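Cloth collection moves to Irkcombe hall

5/8/20 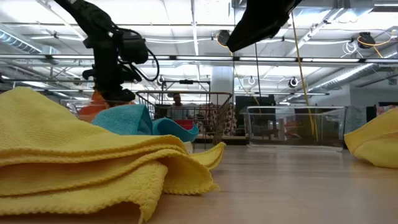 Households in Irkcombe can hand in spare cleaning cloths and small towels at the village hall from this week, after the collection outgrew its old home at the Jotberg shop.

Microfibre cloths, tea towels and flannels are all accepted, in any colour. Yellow cloths with stitched edges are fine even if a thread has come loose — they will be trimmed before they are passed on. Anything stained with oil or paint should be kept back.

The cloths are sorted by colour, folded and put into baskets for the 2 day centres that have asked for them. Both use them for wiping tables and want the colours kept apart, with one for the kitchen and another for the washrooms.

The collection has taken in 3322 cloths since December. Organisers had planned to stop in the spring but said bags were still being left at the shop door.

Soltel, which runs the laundry on Ng Lane, will wash everything handed in free of charge until the end of the year. People are asked to bring no more than 30 items at a time, as space on the sorting tables is short.

Bags can be left inside the hall porch between 10am and noon on weekdays. Wire baskets with a firm rim are also wanted, along with clear plastic tubs. Lids are not needed. Larger items such as bedding and curtains cannot be taken.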